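Hartwasser und Geschirrspültechnik: »Die meisten Anlagen sind falsch eingestellt, seit Jahren«

Estrella Tlapale leitet bei Hinojosa die Wasseraufbereitung für Großküchen. Ihr Büro in Kistport liegt über der Werkstatt, in der zurückgegebene Enthärter zerlegt und vermessen werden. Auf dem Schreibtisch stehen Titrierfläschchen, daneben liegt ein aufgeschnittenes Magnetventil mit einem Kalkbelag.

Angefangen hat sie in der Trinkwasseranalytik. Der Wechsel zur Spültechnik sei fachlich kleiner gewesen, als er klinge. »Die Chemie ist dieselbe. Calcium und Magnesium, Hydrogencarbonat, Temperatur. Nur die Toleranzen sind andere, und die Leute, die die Anlage bedienen, haben keine Zeit für ein Messprotokoll.«

Im Versorgungsgebiet Dirnbridge wurde im März die Einspeisung umgestellt. Das Wasser kommt seither zum größeren Teil aus einem Tiefbrunnen und ist deutlich härter. Für Haushalte hatte das überschaubare Folgen. In Kantinen und Krankenhausküchen stieg die Zahl der Störungsmeldungen. Tlapale hat 79 Anlagen prüfen lassen, bevor sie eine Empfehlung abgab. Bei 70 davon stimmte die am Steuergerät hinterlegte Rohwasserhärte nicht mit der gemessenen überein.

»Das lag nur zum Teil an der Umstellung«, sagt sie. »Viele Werte stammten noch von der Inbetriebnahme. Der Monteur trägt ein, was der Versorger damals angegeben hat, und danach öffnet das Menü kein Mensch mehr.« Ist der Wert zu niedrig, regeneriert der Ionenaustauscher zu spät. Zwischen Erschöpfung des Harzes und nächster Regeneration läuft dann Rohwasser in den Boiler. Am Heizstab fällt Calciumcarbonat aus, der Wärmeübergang verschlechtert sich, und die Aufheizzeit verlängert sich. Bemerkt werde das meist erst am Geschirr.

Die Beläge seien dort allerdings schwer zu beurteilen. Auf Glas und Edelstahl lasse sich Kalk gut erkennen. Helle Kunststofftabletts zeigten ihn kaum, zumal sie schlechter trocknen: Kunststoff speichert weniger Wärme als Porzellan, das Restwasser verdunstet auf der Fläche und hinterlässt, was darin gelöst war. Tlapale lässt deshalb unter schrägem Licht prüfen und auf zusätzlichen Klarspüler zunächst verzichten. »Erst die Härte, dann die Dosierung. Wer umgekehrt vorgeht, überdeckt den Fehler.«

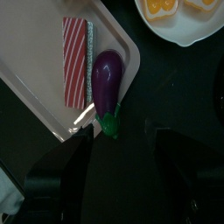 Helles Tablett mit erhöhtem Rand; auf der glatten Fläche ein Lichtreflex.

Leandro Bustamante betreut bei Lindov die Steuerungen und war an der Auswertung beteiligt. Er hält die Bedienung für den eigentlichen Mangel. Die Härte liege in der dritten Menüebene, hinter einem Servicecode. »Technisch ist das begründet, weil ein falscher Eintrag Schaden anrichtet. Der veraltete Eintrag richtet ihn aber ebenso an.« In der nächsten Softwareversion soll der Wert auf der Startseite stehen, mit dem Datum der letzten Änderung.

Einen fest eingebauten Härtesensor lehnt Tlapale für kleinere Betriebe ab. Die Sonden driften und müssen kalibriert werden, und ein schlecht gewarteter Sensor liefere schlechtere Werte als ein Titrationstest, der zweimal im Jahr durchgeführt werde. Für Anlagen mit einem Durchsatz ab 600 Litern je Stunde rechne sich die Onlinemessung eher.

Beim Regeneriersalz ist sie ebenso nüchtern. Siedesalz in Tablettenform sei ausreichend, grobes Steinsalz führe wegen der unlöslichen Anteile zu Schlamm im Solebehälter. Der Solebehälter solle nicht bis oben gefüllt werden, da sich bei hoher Luftfeuchte Brücken bildeten. Dann stehe Salz im Behälter, aber die Sole sei dünn.

Auf die Frage nach dem Zielwert antwortet sie mit einer Gegenrechnung. Eine Enthärtung zu 100 Prozent sei für Geschirr mit Aufglasurdekor und für ältere Gläser ungünstig, weil sehr weiches Wasser die Glaskorrosion fördere. Sie empfiehlt je nach Spülgut eine geringe Resthärte, eingestellt über das Verschneideventil und nachgemessen am Auslauf.

In Dirnbridge sind die Steuergeräte inzwischen korrigiert. Offen ist noch, wie der Versorger künftige Änderungen mitteilt. Bislang stehen sie im Amtsblatt.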